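Ticket: Brinska finger set vs. Dulby finger set, two-arm cell
Opened by: Marthinus Mabaso
Opened: 14 April 2018
Status: Open, against my wishes
Priority: Medium (was Low until it started eating my weekends)
Component: grippers, wrist cameras, left-arm controller

Summary

We are supposed to pick between the Brinska fingers and the Dulby fingers for the bag-and-basket work. The Brinska set closes well on hard things and slides off soft ones. The Dulby set holds soft things and then declines to let go of them. Purchasing would like one part number. I would like one too.

Steps to reproduce

1. Home both arms.
2. Load the tote routine in the Zwane controller, default force.
3. Ask for a grasp on the tote.
4. Wait for "grasp OK" in the log.
5. Look at the tote, and form your own opinion about "OK".

Expected: bag comes up, handles stay in the fingers.
Got: log says OK on all 6 tries. Bag agreed on 2 of them.

Entry 1

First suspicion was finger alignment, since the left wrist had been apart to swap the pads. Put the gauge on it. Alignment is fine, which was disappointing, as I had already written the email blaming it. Next suspicion was the approach. The canned tote routine assumes the bag is standing up with its mouth open like a bag in a catalog. Ours spends a lot of its life lying flat, and a flat bag offers you rope and printed canvas and not much else to grab. 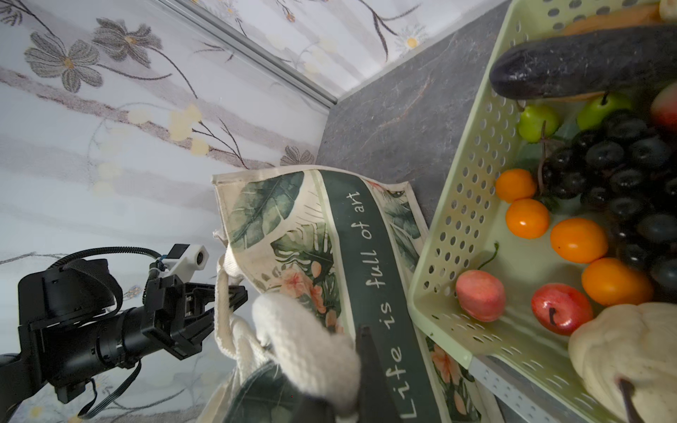

So I changed the approach angle in the routine to come in lower and take the rope near where it meets the cloth. Success went from 2 of 6 to 4 of 6 with the Brinska set. Same change with the Dulby set made no difference at all, because the Dulby set was already hanging on to everything it touched, including the cloth behind the rope that I did not ask for.

The two misses look the same in the log as the four good ones. The controller reads motor current and calls it a grasp. Two fingers squeezing each other draw current too. I have filed this with Zwane and received a link to the manual page I quoted in the ticket.

Entry 2

Switched to small hard parts to get a clean comparison. Idea was to take the soft goods out of the argument and see whether the opening width reported by the controller matches the opening width in real life. It doesn't. Commanded full open, the controller reported full open, and the feeler said we were 3 mm short on one side only. Tightened the coupling, re-zeroed, ran it again. Now it agrees with itself.

Re-checked the wrist camera exposure at the same time. Auto exposure hunts when the arm moves from the bright back of the cell to the darker front, and the block detector drops out for a moment each time it does. Locked it to a fixed value. Detector has been steady so far. The label on the block also reads cleanly now, which the old setting managed only when it was in the mood.

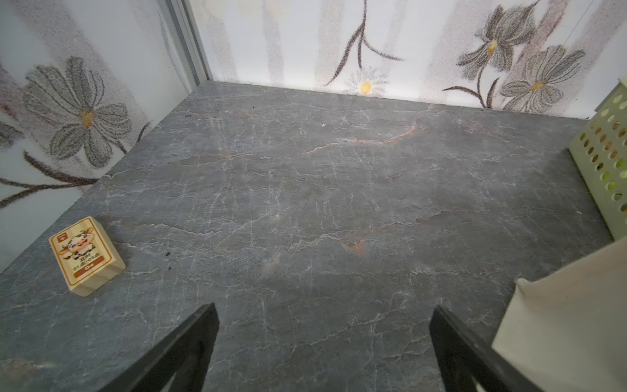

Fingers open on the approach, Ox block still on the marble to the left.

Results on the blocks: both finger sets pick them up. The Brinska set is a little better when the block sits at an angle. The Dulby pads grip so well that the block tends to come down wherever the pad decides to release it. If all we ever did was blocks I would close this ticket and go home.

Entry 3

Two-arm test. Disley wants the arms working at the same time, on the grounds that we paid for both. Left arm does the tote, right arm does the baskets. Collision margins in the controller are set per arm, and neither arm's config knows much about the other one, so I widened the keep-out zone in the middle by hand and ran everything at reduced speed.

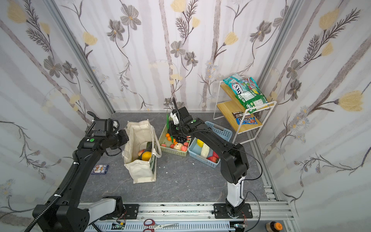 Reach is the thing to watch on the right side. The arm folds back on itself to get at the middle of the cell, and in that elbowed pose the wrist has very little rotation left to spend. It can come straight down into the green basket, but grapes, tomatoes and tangerines in one pile do not all want to be picked from straight above, and the green onion standing up at the back corner is right where the gripper would like to pass. I moved the waypoint over and it clears now at reduced speed. I have not tried it at full speed and would like that noted by whoever does.

The tote is much easier standing up, to the surprise of no one who has ever owned a bag. Left arm goes over the rim, opens, done. Cable conduit on the left arm needs another clip before we let it run unattended.

Open items

- Zwane: get a real answer on "grasp OK". Asked again, politely. Asked a third time, less so.
- Dulby: request the harder pad compound. Quoted delivery is November.
- Add a check after each lift using the wrist camera, so that we stop relying on motor current for good news.
- Repeat the flat-tote test with Brinska fingers and Dulby pads, if the hole pattern allows. It is out by one screw. I own a drill.
- Full-speed run with both arms, after the conduit clip.

Interim recommendation: Brinska for now, low approach, fixed exposure. Leaving the ticket open until the pads arrive. Please do not change the zero on the left gripper without writing it down in this log.

M. Mabaso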